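Skiltarora review: a slow little trading game that ate my whole February
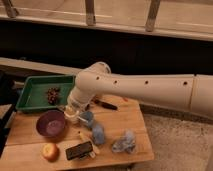

A robotic arm over a light wooden table, with a small blue object at the gripper.

I should say up front that I am a soft touch for trading games. Give me a boat or a wagon, two towns that want different things, and a price list I can squint at, and I will happily lose an evening (or a month) to it. So when a friend told me that Skiltarora was out of early access, I bought it the same night without reading a word about it, and I have been playing it more or less ever since.

You start in Endstead, a foggy harbor town with one pier, a grumpy harbormaster, and a warehouse you can rent by the week. You own a leaky barge and a small loan. From there you buy salt, lamp oil, wool and so on, carry it up the river, and try to sell it to people who would like to pay you less. There is a story too, something about a missing ferry, and it's nicely written, but I kept wandering away from it because I had eels to deliver before they spoiled. The eels are a whole thing. Do not take the eel contract in your first year. I did, and I had to sell my good winch to cover it.

What I love most is the pace. A trip upriver takes a few minutes of real time, and during that time you sit on deck and listen to the water and maybe sort your ledger. You can speed it up with a button, and I did at first, but after a few hours I found I'd stopped pressing it. The music helps. It's mostly a squeezebox and a quiet piano, and there's one tune that only plays when you come home to Endstead after dark — I caught myself humming it at the grocery store.

The ledger deserves its own paragraph. It looks like a real paper book, you can scribble in the margins, and it remembers every price you have ever been quoted. By the time I bought my second barge I had notes all over the wool pages. You can search it, thank goodness, though the search box is tucked behind a tiny ribbon icon in the corner and I played for hours before I noticed it. Please make the ribbon bigger!

Now for the grumbles, and I do have a few. The middle of the game sags. Once you reach Brasinley, the big market town past the locks, prices there are so much better than everywhere else that there's hardly any point in going anywhere else for a good long while. I ran the same load of lamp oil back and forth until I had 1279 crowns in the bank and nothing I wanted to spend them on. The next boat costs a lot more than that, and the upgrades you can afford at this stage are mostly paint. (I did buy the paint. My barge is mustard yellow and very handsome.)

The crew system is a bit thin as well. You can hire up to three deckhands, and they all have a little backstory and a favorite food, but once you've heard their stories they repeat themselves. My cook has told me about the flood so many times that I could tell it for him.

I also had a couple of crashes, both while going through the locks at night with the rain turned up. The game saves whenever you tie up at a pier, so I never lost much. A patch came out last week and I haven't had one since, but I've also been avoiding the locks in the rain, so take that for what it's worth.

Controls are fine on a pad and better with a mouse. Text size can be turned up a good deal, which my eyes were grateful for, and there's a setting to switch off the spoilage timers if you'd like to keep things restful. It doesn't lock you out of anything, either. I turned it on for my second run and had a lovely time with the eels.

It took me roughly 16 hours to see the end of the ferry story, and I'm well past that now with my second company, which is doing much better than the first. If you want fights, or a lot of other people to play with, you'll be bored by the first bend in the river. If you used to draw maps of made-up islands on the back of your homework, go and get it, and buy the warehouse with the dry cellar, the one by the chandler's. The cheap one floods in spring.

Score: 84 out of 100

Played on PC with a controller and then a mouse. I paid for my own copy.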